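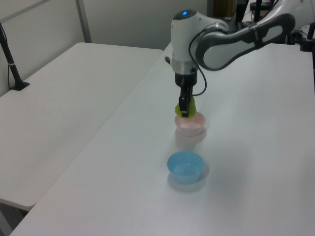

White table top: yellow haze near one end after cleaning

Print this page | E-mail this page

Annag Mackay
My work table has a Skaltden top, painted white, finished with two coats of Endura water-based clear. I wiped one end with a chlorine cleaner in August and there is now a faint yellow haze 9 inches across. Soap does not shift it. Is the discoloration in the clear coat or in the paint under it?

niven_finishes
Most likely the clear coat. Chlorine attacks the surface of many water-based finishes and leaves it slightly porous, so it holds dirt. Test a small patch first — wet-sand with 800 grit, wipe, let it dry, then compare. If the patch is white, sand the whole top evenly and recoat. If it is still yellow, the paint has changed and you will need to go back to primer. Allow a full day between coats and keep cups and bowls off it for a week.

grevutthorpe234
had the same on a shelf, just painted over it. fine so far

Annag Mackay
Patch came up white. Will recoat the full top, not only that end.

Print this page | E-mail this page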